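Shared desks: surface wear, cable routing, small-item handling
Speaker notes, Lollville facilities session, August

Slide 1
Open with the scope. Shared desks only. Private offices and the Nava annex were covered in the spring and I am not repeating them. Macario Ponce has the handout with the measurement sheet; ask him to pass it down the left side first.

Slide 2
The inventory stands at 102 desks. Of these, 19 have edge damage that needs repair this year. Read both figures slowly, people write them down.

Define edge damage: chips or wear along the front edge deep enough to catch a sleeve. Discoloration alone does not qualify. Scratches on the top surface go on a separate sheet.

Slide 3
Front edge versus side edge. The front edge takes forearms, chair arms, bag buckles and laptop corners. Armrest height is the variable we control. If the armrest meets the edge when the chair is pushed in, lower it by one stop and recheck. Do this before any repair, or the repair will fail at the same point.
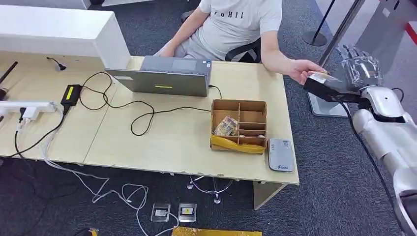 Slide 4
Cables. A laptop lead that leaves from the right side should run back across the desk and down behind it. Leads that drop over the front edge get pinched by the chair and pulled by knees. Leave enough slack for the laptop to turn a quarter way round. Isauro Serrano tested clips from Riketti and adhesive channels from Nudatska. The clips held on pale surfaces and came off without residue. The channels held better but lifted the finish on two desks. Recommendation is clips.

Slide 5
Partitions. A raised panel at one end of a desk stops pens and papers from sliding off, and it also collects things. Keep the strip next to it clear for wiping. No tape on white panels. Labels go on the underside of the desk.

Slide 6
Small items. Anything that fits in one hand and moves between people should carry a label on its top face, light background, dark text. Pass it across the desk with the label up so the next person can read it before taking it. Sign-out stays on paper until the new form is approved.

Slide 7
Repair procedure, 11 minutes per edge if the filler is already mixed. Clean, fill, level, leave overnight, sand lightly. Skip the demonstration if we are past 3:30.

Questions. Expect one on replacement cost. Refer it to Macario.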